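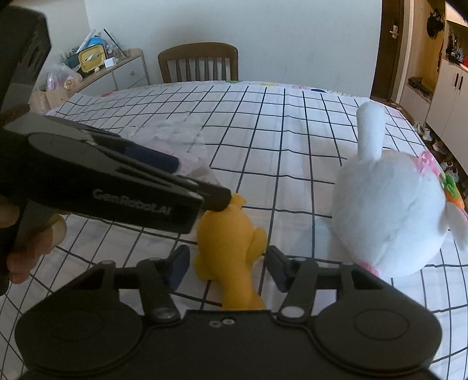
Is a taproom allowed to fill growlers from another brewery?

I run a small taproom in Waltisthorpe with eight taps. Six of them pour beer we make in the back, and the other two are guest taps. One of those has been pouring the brown ale from Zunby since October and it sells better than I expected. People keep asking to take it home in a growler. I fill growlers of our own beer all day long and never thought twice about it, but one of my bartenders used to work at a place where guest beer was pour-only and she thinks we could get written up.

We hold a small brewer license plus a retail permit for on-site drinking. I have read the permit twice and it says "malt beverages for consumption on the premises" and nothing about containers. The brewer license talks about "product manufactured by the licensee" going out the door in sealed containers up to 70 ounces. So my reading is that our own beer can leave and the guest beer can't, but other taprooms near me seem to fill whatever you point at.

Also, if it does turn out to be allowed, do I need the other brewery's permission? The keg comes through a distributor, so I have never dealt with Zunby directly.

posted by cellarside_wi

maltbill

Your reading sounds right to me. You have two separate permissions and they cover different things. The brewer license lets you sell what you make, to go. The retail permit lets you serve anything you bought legally from a distributor, but only by the glass. Filling a growler with guest beer needs a third thing, which in most states is an off-premises retail permit. Some states fold it into one combined license, and that may be what your neighbors have. You can't tell from the outside what kind of license a place is running on, so I wouldn't go by what they do.

Before you spend money, call the licensing office and ask for the fee and the waiting time. Ours was $386 for the year and it took most of the winter to come through. There was also a local sign-off from the town, and that part took longer than the state part. Ask whether the town needs to vote on it – if so, find out when the next meeting is and get on the list early.

Get the answer by email if you can. I had a phone answer once that turned out to be wrong, and when the inspector came in I had nothing to show.

On labels: even where guest fills are allowed, the container usually has to show the brewer's name, the beer's name, the size and the place that filled it. A growler with your logo on the glass and somebody else's beer inside can be a problem. We use plain brown glass for guest fills and a paper tag around the neck. Wipe the bottle down before the tag goes on or the ink runs.

hopyard_annex

we do it all the time and never had a problem. just put tape over the cap

tapline_notes

I'd ignore the answer above this one. Tape over the cap makes it a sealed container, and that matters for open container rules in the car, but it doesn't give you the right to sell it to go.

On the second part of your question, you generally don't need permission from the brewery in a legal sense once the keg has been sold to you. I would still ask. Some breweries don't want their beer in growlers at all because it goes flat in a couple of days and the customer blames the beer. Go through your distributor rep and have them pass it along. When I asked about a guest stout, the brewery said yes to 32 ounce fills and no to anything bigger. We stuck to that even though nothing in the law made us.

Check your distributor agreement too. Ours is with Zillura, and there was a line in it about resale in "unbranded vessels" that I had skipped right over when I signed. The rep struck it out when I asked, but it took a few weeks.

One more thing to look at is tax. Your own beer going out the door gets reported on your brewer return. Guest beer already had the excise paid before it reached you, so it should only show up in your sales tax. If both ring up under the same growler button you will have a mess at the end of the quarter. Set up a second button now, even if you end up not using it.

cellarside_wi

Thanks. I emailed the state office this afternoon and asked about the off-premises permit. I'm holding off on guest fills until I hear back, and I've told the bartenders the same. I'll post the reply when it comes.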